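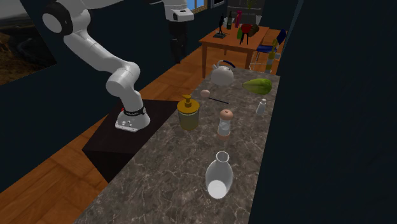
Pravesh Motaung meinte neulich, bei uns lerne man das Backen nebenbei und das Reden gleich mit. Kann man so stehen lassen.

Über uns
Clokbridge ist eine Sprachschule für Erwachsene. Deutsch, Englisch, ein bisschen Portugiesisch wenn sich genug Leute melden. Angefangen mit 2 Kursen und einem geliehenen Flipchart, heute 20 Kurse pro Halbjahr. Kein Lehrbuch in der ersten Stunde, Namen lernen, Kaffee, los gehts. Grammatik kommt dann schon, keine Sorge.

Wie wir arbeiten
Kleine Gruppen. Viel sprechen, wenig abschreiben. Wer mag, geht donnerstags zu Skudska, unserem Kochabend auf Deutsch. Rezept vorlesen, nachfragen, Mengen verstehen, streiten ob Muskat reingehört. Anmeldung bitte vorher, per Mail oder Zettel im Flur. Der Abend ist im Kurspreis drin, Zutaten gehen extra.

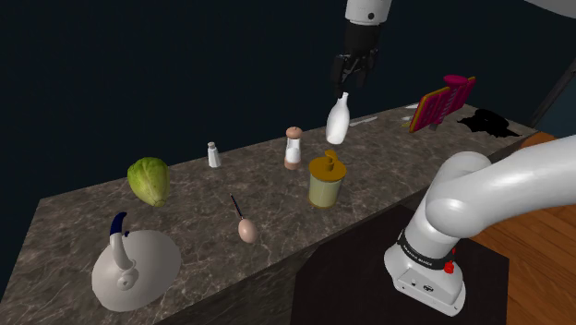 Die Leitung: Selina Ammann schreibt

Ich leite die Schule seit vier Jahren, vorher Abendschule, vorher Buchhandel. Unterrichte selber noch zwei Gruppen, Anfänger am Morgen und die Prüfungsgruppe. Die nächste Prüfungsgruppe startet im November, Warteliste ist offen. Einstufung dauert 20 Minuten, kostet nichts, bitte nicht vorher üben!

Was noch fehlt
Bücher ausleihen geht jetzt auch, 200 Titel im Regal Kudix, leichte Krimis vorallem. Rückgabe nach vier Wochen, bitte wirklich. Büro ist vormittags besetzt, nachmittags Anrufbeantworter, wir rufen zurrück.

Stand: 27.2.26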